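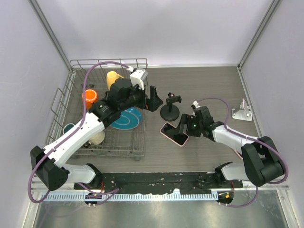 Dishes dry faster when they have room, and I'm a total convert to washing up in two small rounds! I used to pile everything up until the whole thing wobbled, then wonder why the cereal bowls still had a puddle in the bottom at bedtime.

Glasses go first, while the water is clean and good and hot. Then silverware, then plates, and the greasy pans last of all (scrape them with a rubber spatula before they go anywhere near the sink – you'll use so much less soap).

Tip mugs a little so the ring underneath can drain. Stand knives handle up, or better yet, dry them by hand and put them straight away.

Cloudy glasses? Soak them for 3 minutes in warm water with a good splash of white vinegar, then rinse. My neighbor Priya Pettigrew swears by 2 rinses and hers really do sparkle!

If your rack has gone slimy in the corners, an old toothbrush and a paste of baking soda will get right in there. I do mine on Sunday nights with the radio on.

Next up in September: getting burnt rice off the bottom of a pot, which I've had far too much practice at.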